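Review: the Barnari audio guide for the old synagogue quarter
Posted 1 Sep 2022 by Farzad Nouri

I used the Barnari audio guide on a two-day visit in January and again last month, when my cousin Jamshid Rostami came along with his own copy. It is a phone app with a printed fold-out map, and it covers the synagogue, the cemetery and the streets between them in 36 stops.

The recordings are good. Most run two or three minutes, and the narrator, Sepehr Bagheri, speaks slowly enough that you can look at a doorway while he tells you who lived behind it. The cemetery section is the best part. It takes you along the north wall first, where the oldest stones are, and reads several of the inscriptions in full before translating them.

The map is weaker. Stops 14 and 15 are printed the wrong way round, and the side gate it sends you to was locked both times I tried it. Use the main entrance and walk back. The street names are also in very small type – I had to take a picture of the map and enlarge it on my phone.

Download everything before you leave your hotel. The full set took 88 minutes on the hotel connection, and there was no signal at all in the lower part of the cemetery. Battery use was heavier than I expected. I started the second day at 97 percent and was down to 42 by lunch.

I compared it with the older Dafis booklet, which I still own. Dafis has more on the architecture, including a floor plan of the women's gallery, and nothing on the families. If you can find a used copy, carry both.

Jamshid had trouble with the sound dropping out on wired headphones. Mine were fine on the same model of phone. Support answered him in two days and told him to reinstall, and he had no more trouble that week.

I would buy it again for the cemetery alone.

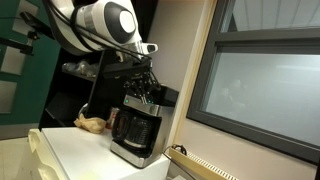
One last point on price: the app and map are sold together, and a second phone needs a second purchase. Couples who don't mind sharing earphones can get by with one.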